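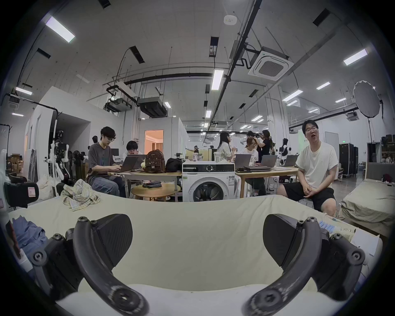

The front loader, on the far side of the mattress.

Hard water, front loader, stiff gray towels: powder or liquid?

maricel_b
Posted 2018-09-08

I moved to Layug in the spring and my laundry has been bad ever since. Same detergent, same towels, same habits as before. The towels come out stiff and a little gray, dark shirts have pale streaks on them, and there is a smell in the cotton things that comes back as soon as they get damp.

The water report for our district says hardness is 345 ppm. My last place had soft well water, so I never had to think about any of this.

I have been using Mulis liquid, the unscented one, one full cap per load. I run most things on the normal cycle, warm. I tried a second rinse and the streaks got a little better but the towels did not change. I tried vinegar in the softener compartment for a few weeks. The towels felt softer on the first day and then went back to how they were.

I rent, so a whole-house softener is out. What should I change first? I would like to change one thing at a time so I know what worked.

Maricel Buenaventura

tubtown
You are on very hard water. One cap of liquid is probably too little detergent, and the detergent you do use is being tied up by the minerals before it does any cleaning. Switch to a powder with a builder in it. Washing soda or zeolite will be on the ingredient list. Use the hard water line on the scoop and not the middle one.

Liquids mostly skip builders. They can be fine on soft water.

pinchandpleat
Disagree with the above as a first step. Stiff towels plus streaks on dark clothes sounds like too much detergent that is not rinsing out. A full cap is a lot for a front loader. Before buying anything, run the towels with no detergent at all and look through the door partway in. If you see suds, there's your answer. Keep doing that until the suds are gone.

tubtown
Suds in a no-detergent wash only tell you there is some residue. They don't tell you why. With hard water you get residue from underdosing too. The soap and minerals combine and the result sticks to the cloth. People see that, cut the dose, and it gets worse.

pinchandpleat
That is true of real soap. Mulis is a synthetic detergent. It doesn't make scum the way bar soap does.

tubtown
It contains some soap as a suds control. Most of them do. Read the back of the bottle. But fine, let her do the test, it costs nothing.

K_Owino
I managed a small building in Layug with 8 apartments and one shared laundry room, so I have seen what that water does to towels. I also replaced two heating elements there that were covered in scale.

What helped us most was a separate water softening powder added along with the normal detergent. We used Itum because the hardware store on the main road carried it. Any of them should be the same idea, citrate or zeolite. You put it straight in the drum or the main compartment, then dose detergent as if your water were soft. It costs more per load than just using a stronger powder but the rinse is cleaner.

The other thing is temperature. Warm on many machines sold here is barely warm. Towels and sheets need hot if the care label allows it.

Kiprono Owino

maricel_b
Thank you all. I ran a load of bath towels with nothing in it last night. There were some suds at the start and then very few. So a bit of both?

Kiprono, did you use the softening powder for every load or just towels?

K_Owino
Every load. The tenants who skipped it on dark clothes came back to it. If you only want to do part of your laundry, do the towels and anything that touches skin. Dark synthetics can probably go without.

greenlinehank
Vinegar is not going to fix this and I wish people would stop suggesting it. The amount that fits in the softener compartment is small, it goes in at the rinse, and then it's gone. It can take a little mineral off the surface, which is why your towels felt nice for a day. Used all the time it's not great for door seals either.

oldporchswing
I have used vinegar in every rinse for years and my seal is fine. My towels are fine too.

greenlinehank
What's your water like?

oldporchswing
Soft, I think. We are on a lake supply. I never looked it up.

greenlinehank
Then you wouldn't have the problem in the first place.

oldporchswing
Could be. I was only answering the part about the seal.

pinchandpleat
Can we talk about the smell, because that is a separate problem from the minerals. A smell that comes back when the cloth is damp is body oil that never washed out, with bacteria living on it. You need detergent with enzymes, some heat and enough time. Check the following:

Wash time. If your cycle is under 40 minutes it's too short for towels.
Load size. The drum should be full but loose. You should be able to fit your hand in above the dry towels.
Fabric softener. Stop using it on towels completely.
The machine itself. Wipe the rubber fold at the door, pull out the detergent drawer and rinse it, and clean the drain filter if yours has one you can reach.

maricel_b
I was using the quick cycle for towels about half the time. I didn't say that in my first post and I should have. The drawer was also worse than I expected when I pulled it out. There was black stuff in the channel above it, up where the water comes in. I got most of it with an old toothbrush.

tubtown
Quick cycle is a big part of it then. Those are made for lightly worn things. Use the cotton or normal cycle on hot for towels.

I'd still say powder. For the smell too, because most powders have an oxygen bleach in them and no liquid does. It isn't stable in liquid form. On whites and towels that makes a real difference over a few washes.

pinchandpleat
I will agree with that one. Powder with oxygen bleach for towels and whites. Liquid for darks, at a lower dose, since the streaks on dark shirts could easily be undissolved product.

tubtown
She's using liquid and getting streaks on the darks. It can't be undissolved powder.

pinchandpleat
I said product, I didn't say powder. Thick liquid sitting in a cold drawer can go in late and land on the clothes in one place. Dilute it with a bit of water in the drawer and see if the streaks stop.

samplerstitch
I have hard water and a Grellum front loader, and mine had a hardness setting buried in the options menu that I never knew was there. It changes how much water goes in for the rinse. May be worth looking in the manual for whatever machine you have. Mine came set to the lowest level from the store.

Also, how are you drying the towels? Line drying indoors with hard water gives you boards. Ten minutes in a tumble dryer before or after the rack will loosen up the loops. If you don't have a dryer, snap them hard a few times before hanging and again when they're nearly dry.

maricel_b
Rack indoors, no dryer. I will try the snapping.

My machine doesn't have a menu, only a dial and some buttons. The manual has a table of hardness levels but it is just for how much detergent to use.

K_Owino
Use that table. It is usually closer than the one on the detergent box.

For the towels that are already gray, a long soak will do more than repeated washing. Bathtub or a big bucket, the hottest water from the tap, softening powder and oxygen bleach, leave them overnight. Then wash as normal on hot. Check colors first on a corner. The soak water will look dirty even if the towels were just washed.

greenlinehank
Seconding the soak. Don't put borax and vinegar and bleach and dish soap in there all together like the recipes that get passed around. Never mix chlorine bleach with vinegar. Softening powder, oxygen bleach, hot water, done.

fennimore_k
Reading this with interest. Same district, top floor. Does anyone know if the hardness number changes over the year? Ours seemed better in March than it is now.

K_Owino
It can. They blend from two sources and the mix shifts in dry months. The water office will give you the current number if you call. Strips from an aquarium store will also get you close enough.

maricel_b
Update for anyone who finds this later. I did the overnight soak with the towels in two batches, then the long hot cycle with Itum and a plain powder I picked up at the same store. The water from the first batch was the color of weak tea. White towels are clearly whiter. The blue ones look the same but feel better and I can't smell anything on them when they're damp, so far.

I still have most of a bottle of Mulis, which I'm using on darks, half a cap, thinned with water in the drawer. One shirt had a faint streak last time and the rest were clean.

I know this isn't one thing at a time like I said I would do. I got impatient.

tubtown
Glad it's working. Once the towels are where you want them, try a load without the Itum and with the powder at the hard water dose. You may find you can save the money.

K_Owino
Give it a month first. It takes several washes before you can tell.

pinchandpleat
And leave the door and the drawer open between loads.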